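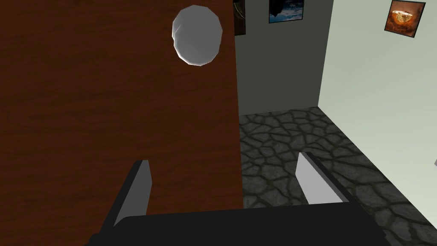

Figure 4. Wood-grain front with round white knob, rendered view.

4. Applying materials and grain

By now your room has walls, a floor and a run of plain gray cabinets, and this is the chapter where it starts to look like a place somebody would cook dinner in! Jorus Room Planner keeps shapes and surfaces separate, so nothing you do here will change your measurements. Play as much as you like.

Before you start

Save a copy of your project under a new name. Materials make the file bigger, and it's handy to have the plain version for quick layout changes later on.

4.1 Putting a material on a front

1. Open the Surfaces tab on the right side of the window.
2. Click a door or drawer front. A thin blue line shows that it is selected.
3. Choose a family (Wood, Stone, Paint, Fabric) and scroll through the samples.
4. Drag the one you want onto the front and let go.
5. To cover a whole run at once, hold Shift while you drop it.

Note: Shift-drop skips anything you have locked. Look for the small padlock in the object list if one door stays gray.

4.2 Turning and stretching the grain

Grain direction changes the feel of a kitchen more than color does, and it takes two clicks to try.

1. With the front selected, press G to open the grain panel.
2. Pick Horizontal or Vertical. Horizontal grain makes a narrow kitchen look wider, and vertical grain suits tall pantry doors.
3. Set the repeat length in millimeters. The starting value is 600, and that works nicely for most base cabinets.
4. For long panels, go up to 2000 so you don't see the same wave come around again and again.
5. Tick Carry Across if you want the pattern to run on from one door to the next – it looks wonderful on a wide bank of drawers.

Caution: Carry Across follows the order in which the fronts were drawn. If you added a door later, the pattern may jump. Select the whole run and choose Sort Left to Right before you tick the box.

4.3 Adding knobs and pulls

1. Open Hardware and choose a knob or pull.
2. Click once on the front to place it. It snaps to the nearest corner, set in from the edge by the amount in the Offset box.
3. Use the arrow keys to nudge it. Each press moves it 2 mm, or 20 mm with Shift held down.
4. Right-click and choose Match Run to put the same piece on every door beside it.

Small round parts use a simple shape while you work, so a knob can show flat facets. For a smoother finish, set Detail to High under View > Quality. Older laptops will slow down with this on, so leave it until you're ready to export.

4.4 Checking your colors under different light

Reddish woods shift a lot between morning and evening. Drag the time slider from 8 a.m. to 7 p.m. and watch the same door go from orange to deep brown. Try it with the ceiling lights on too, and keep an eye on the corners, where dark stains can go nearly black.

Note: The wood samples added in May were put together by Asuka Takagi and Isamu Kobori. You'll find them under Wood > Warm. If the folder is empty, go to Help > Get Samples and restart the program.

Go on to Chapter 5 to set up worktops and backsplashes.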